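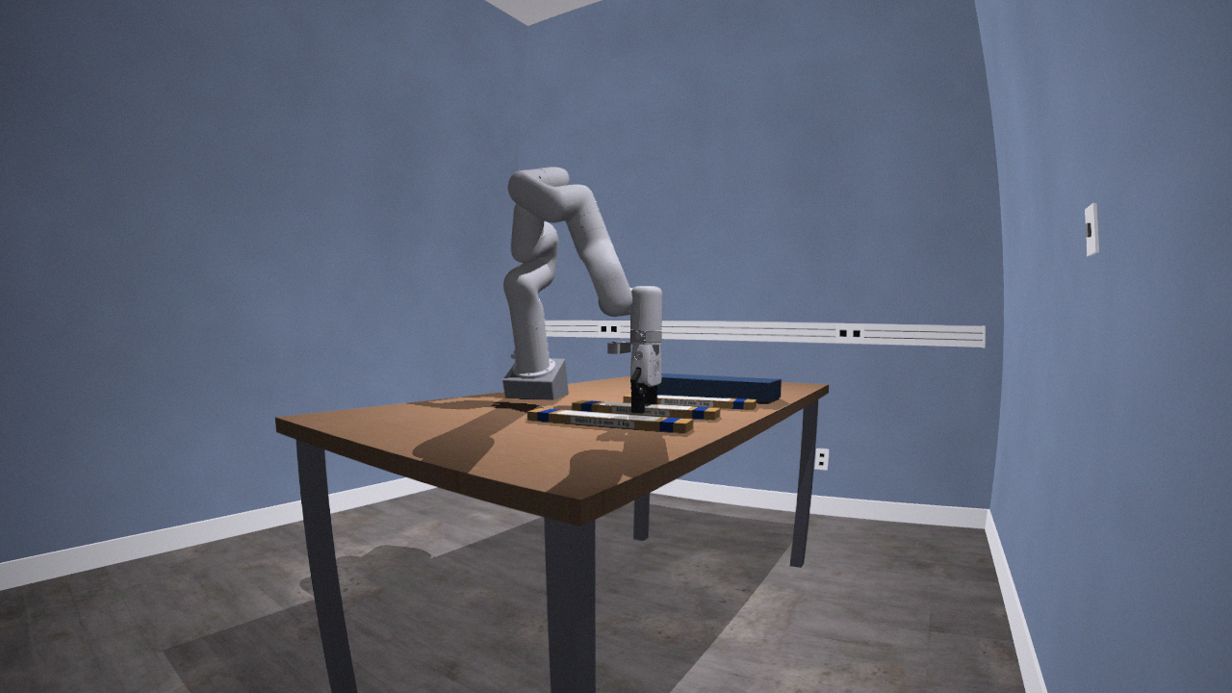 I get the same handful of questions every June, when people start planting up their pots, so I've put my answers in one place. I garden on a windy balcony in Gristano (second floor, full sun from noon) and I've killed plenty of plants, so take all this as coming from a keen amateur!

## How often should I water tomatoes?

In hot weather I do mine every evening, a good long soak until it runs out of the bottom. Little sips just keep the roots near the top.

## Do I need to label everything?

Yes, please do! I once grew 6 chilli plants and had no idea which was the mild one until dinner. Write the name and the month you sowed it, in pencil, which lasts far longer than pen on my balcony. A long, thin wooden stick like the tan one with blue bands near its ends, with a white label strip along the side, has plenty of room for both. Mine are offcuts I keep in a jar by the door.
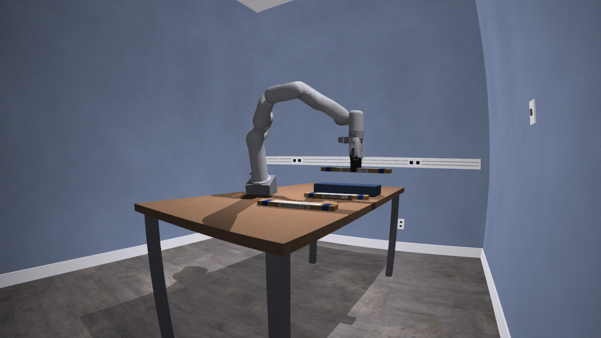 Seedlings look so alike at first, and I've muddled basil with all sorts (including a weed I fed for weeks). If you swap plants with friends, pop a label in each pot before it leaves the house.

## Which compost do you use?

The Grewal peat-free one, mixed with a bit of grit. It dries out quickly on top, so poke a finger in before you reach for the can. 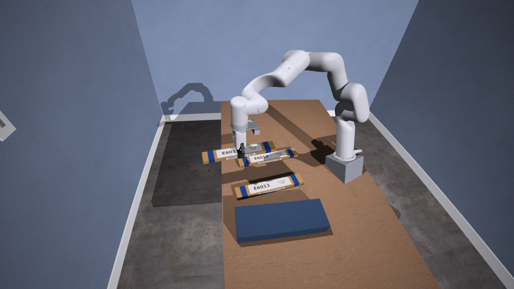
For herbs I go heavier on the grit, especially thyme and rosemary, which sulk in anything soggy. Mint will put up with whatever you give it, but keep it in its own pot or it'll have the lot.

## Can I reuse old compost?

I do, for flowers and salad leaves, with some feed stirred in. I wouldn't for tomatoes.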